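4.2 Clearing and setting tables

I'll admit I expected tables to be the easy bit. We gave Plarkosix 300 goes at ours, and it managed 200 – fine on bare tops, hopeless near anything leafy.

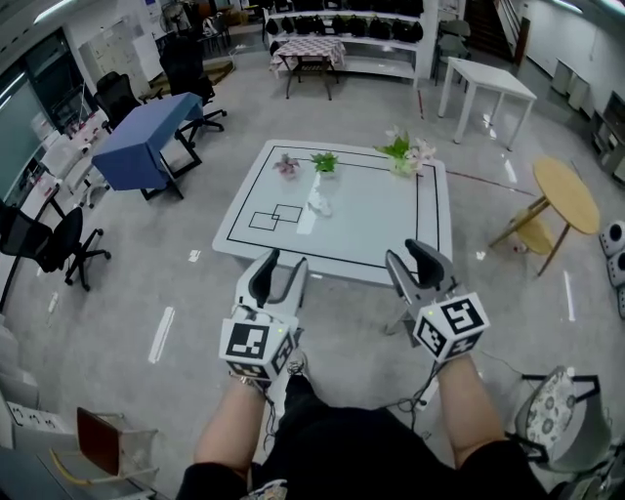
Figure 3. Hand-held grippers at the white table.

Household chores still come down to clutter, I think. A person wiping a table just works round the ornaments. With three potted plants along the back edge, as in Figure 3, our planner kept stopping short, and Freya Bickerstaff and I ended up scoring that strip separately.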